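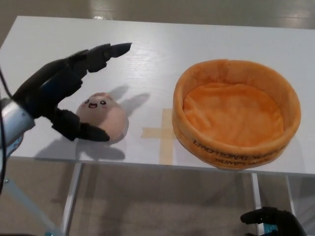 Most arguments about automation at work begin with a number of jobs, and most of them go wrong there. A job is a bundle of tasks that somebody once decided to give to one person, and a machine takes on tasks one at a time, usually the ones that are easiest to describe. Putting a soft toy into a basket is easy to describe. A child can be told to do it in five words. For a robot hand at a white table, with a small smiling plush on one side, an orange basket on the other and a cross of masking tape between them, the same five words hide a long list of questions about grip, reach, angle and what to do when the toy rolls. This chapter is about who ends up answering those questions, and whether anyone pays them for it.

Chapter 4
The Work That Stays Behind

Consider the packing floor at Botness, a distributor of gifts and small household goods. Before the change, packers worked in pairs. One read the order and picked, the other checked and closed the box. When the company bought a packing system from Halliday, the plan presented to the staff was simple: the system would pick, and the people would be "freed for higher-value work." Students should learn to stop at phrases like that one. Freed by whom, and valued by whom? The plan had a page of drawings for the machine and one line for the packers.

Estela Ulloa had packed there for years before she was moved to what the new chart called exception handling. In practice this meant that she stood at the end of the line and dealt with whatever the system had dropped, squashed, turned over or refused. Her old job had a rhythm to it. She knew the orders, she talked with her partner, and a hard item was followed by three easy ones. In the new job every item was a hard one. The easy work, which had also been the rest between the hard work, was gone.

Managers did not see this at first, and it is fair to ask why. The reports they received counted items per hour and stoppages per shift. In March the line handled 3424 items in one shift, and that figure went on the wall. The figure did not say how many of those items had passed through a person's hands on the way. An item that Ulloa picked up off the belt and set straight counted for the system, just as if it had gone through untouched.

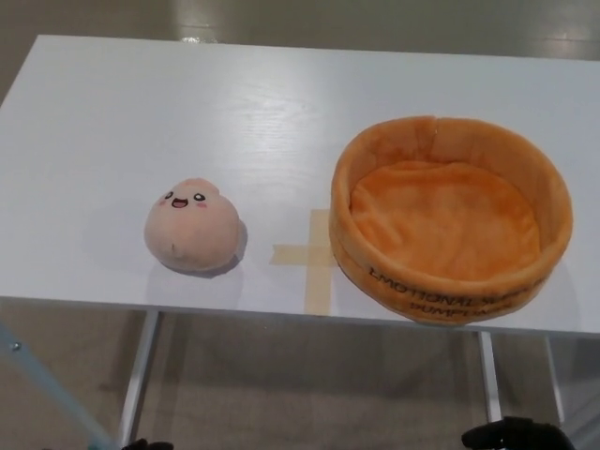

The trouble with such figures is older than robots. When a machine and a person share a task, the record of the work tends to be kept by the machine, and what the machine can't sense doesn't get written down. Ivar Skjelbred, the shift lead, kept a paper notebook for two weeks and marked each time somebody stepped in. He found 40 cases on his worst shift. The supplier's software had logged two. Nobody had lied. The software logged a stoppage only when the line stopped, and the packers had become very good at keeping it from stopping.

It would be easy to draw a gloomy moral from this, and some writers do. We should be as careful with their claims as with the supplier's. Some of the packers liked the new line. Bendik Strömberg, who has a bad shoulder, no longer lifted from the top shelves and said he would quit before he went back to it. Others learned to retrain the system on new products and found the work interesting – though they did it on a packer's wage, and the job title did not change. The same machine made one person's day better and another's worse, and an average of the two would describe neither.

There is also the matter of demonstrations. A buyer is usually shown a clear table, good light and a few objects chosen ahead of time. That is a sensible way to develop a skill, and a poor way to judge what will happen when a torn carton comes down the belt at 4 p.m. Britt-Marie Amundsen, who represented the packers in talks with the company, asked to see the system fail before she would discuss staffing. She was told this would not be a good use of the visit. She thought it would have been the only good use of it, and the questions she wrote down on the way home are reprinted at the end of the chapter.

In the sections that follow we look first at how tasks are divided when a new system arrives, and at who is in the room when that is decided. We then turn to measurement, using Skjelbred's notebook beside the official log. The last section takes up pay and job titles, where changes on the floor are slowest to show.

Terms to know before you read on: task, job, exception handling, hidden labor, stoppage, staffing level.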